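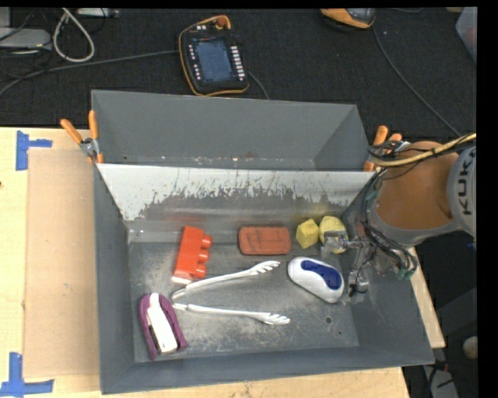 4. Sorting and filling the two-compartment bin

By now your Skuso bin should be standing on its table with the open top facing up, and you have made it through the unpacking and the leveling, so the hard work is behind you. This section is all about what goes inside, how to get it out again, and how to keep the metal in decent shape over the years. Take your time with it. Most people who write to us with questions have skipped ahead to section 5, and we do understand the temptation!

The slanted divider gives you a front compartment and a rear compartment. We suggest using the front one for mixed small things, the sort that wander around a house or a classroom all day long: a toy building block, a stapler, a pair of tongs, a play lemon. Leave the rear one empty until you have sorted the front at least once. You will want somewhere to put things as you go.

Before you fill the bin

1. Wipe both compartments with a dry cloth. If there is grit in the corners, tip the bin gently toward you and brush it out by hand.

2. Run a finger along the top rim and the top of the divider. A small burr can be taken down with fine sandpaper. For anything sharper than that, please stop and call us.

3. Look for the two small round holes in the floor of the front compartment, one larger than the other. Leave them open. They let you shake out dust and crumbs, and a cleaning brush passes through the larger one.

Note: Very tiny items such as pins, beads and loose staples should go in a lidded tub first, and the tub can then go in the bin.

Filling the front compartment

4. Lay long or awkward things down first. Kitchen tongs are a good example, as they spring open into a wide V and take up a surprising amount of floor. If yours have a catch, close it. If they don't, a rubber band around the tips does the job nicely.

5. Set blocks and other flat-sided pieces near the foot of the divider. They may lean or tilt a little and that is perfectly all right.

6. Place round things last, toward one side. A play lemon will roll until it meets something, so give it a neighbor - another toy with flat faces works well.

7. Close the stapler before it goes in. Standing it nearly upright against the front wall saves space, though it is just as happy lying down.

8. Stop when the floor is covered by a single layer. You can certainly pile things higher, but then you will be digging, and digging is what wears the finish.

Caution: Do not drop heavy objects in from above. The sheet metal will carry the weight but it dents, and a dent in the floor collects dirt from that day on.

Sorting into the rear compartment

9. Decide on one rule and keep to it for the whole session. Color is the easiest with small children: reds first, then yellows, then whatever is left over. With older children or in an office, sort by where a thing belongs, such as kitchen, desk or toy box.

10. Lift each piece clear of the divider and set it down on the other side. Try not to drag it up the slope. Most of the scratching we see on older bins is on the divider, where the pale surface at the top gives way to dark, ragged streaks farther down.

11. When the front compartment is clear, carry the sorted things to their homes and begin again if there is more to do. A full round with 18 pieces makes a pleasant activity for a rainy afternoon in January, or so my own family tells me.

Care and cleaning

Scuffs and cloudy patches on the floor of the bin are a normal part of its life and need no treatment. For colored smears, use a soft cloth and warm water with a drop of dish soap, then dry the metal well, paying attention to the bottom edges where the walls meet the floor. Please don't use steel wool, however stubborn the mark.

Spare divider: part 388, ordered through Kevow. Allow 18 days for delivery, and tell them which way your divider slants when seen from the front.

Section revised October 12, 2021, by Joaquim Abreu. Continue with section 5, Moving and storing the bin.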